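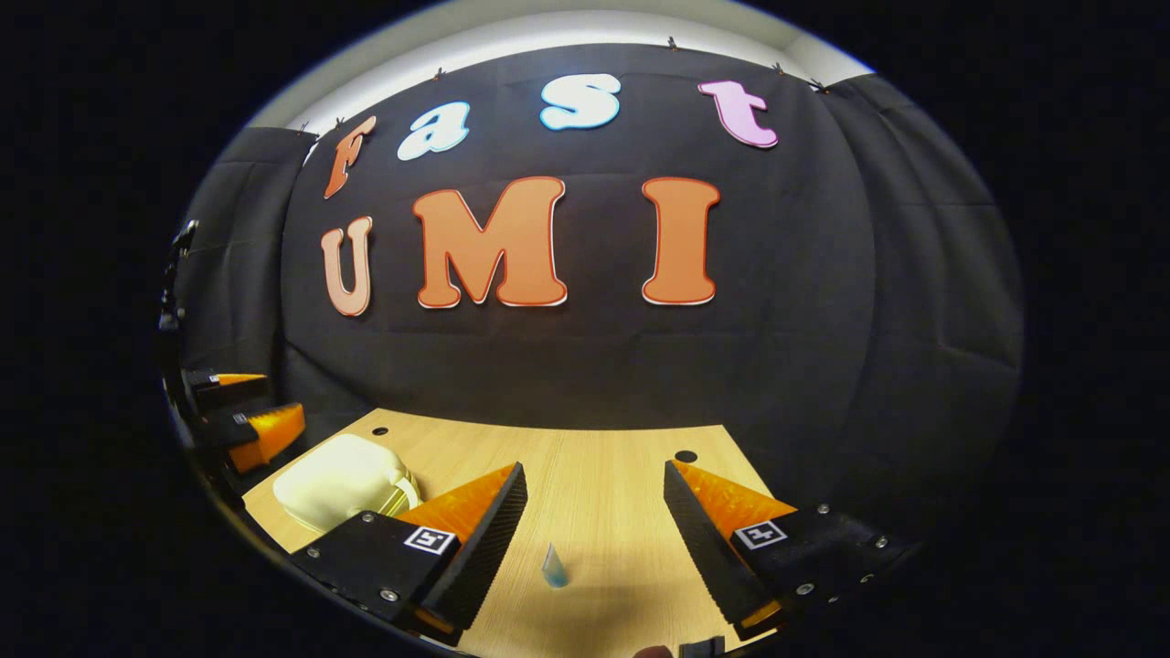 Hello everyone, and thank you for all the kind replies about the reunion program. I have read every one of them, some of them twice, and I am sorry it has taken me until nearly midnight to sit down and answer. The big question still open is how we dress the stage end of the Charvát hall in June, and whether we rent a painted backdrop again or make do with cloth. I have come around to cloth. A plain black curtain with cut-out letters mounted on it looks very handsome to my eye, and you can clip the top edge along the wall with little dark clips and be done before the coffee is ready. We would want an iron, though, or at least a steamer, as black fabric does show its creases (mine certainly does, and I had it folded in a drawer all winter!).

Dušan Šťastný wrote:

> I don't mind what goes behind the singers as long as it
> doesn't eat the sound. Last time we had that big stiff
> painted thing and the altos said it was like singing in
> a bread box. Then again heavy cloth may go too far the
> other way. Has anybody tried it with a small group?
> Also, are we still printing 487 songbooks? I have 41 of
> the old ones in my garage and my wife would like the
> shelf back.

Dušan, to take your questions in order, or close to it. We did try heavy cloth once, years ago, when the Tullum singers came up to join us and we all squeezed into the school gym. I was standing in the second row and I remember thinking that the room had finally stopped shouting back at us. The basses grumbled a little, but the basses grumbled at the bread box too, so I would not put too much weight on that. If it turns out too dead we can leave the side walls bare and hang the cloth only behind the risers. I would be glad to come early and sing a verse or two with you so we can hear it for ourselves.

As for the songbooks, yes, 487 is the number I gave the printer, and please do bring the old ones along. They still have the harvest songs that got dropped from the new edition, and I know several people who would be delighted to take one home. Your wife has been very patient. Please tell her I said so.

Now, money, which I would always prefer to put off to the end of a message. The hall is asking 2,000 for the weekend, and with the printing and the Sunday-style lunch we come to 3,000 altogether. That is a bit more than last time, mostly on account of the lunch. Bořivoj Jurčo has offered to cook his bean soup again if we would like to trim it, and I for one would not say no to that soup under any circumstances.

One more thing before I forget. The accompanist needs the key changes for the second half, and I still don't have them from the Jusard group. If you are reading this over there, even a scribbled note would do. She is especially worried about the waltz, which I think we used to take down a step for the tenors, but my copy has three different pencil marks on it and two of them are mine.

Warm wishes to you all, and do keep writing,
Your secretary in the second row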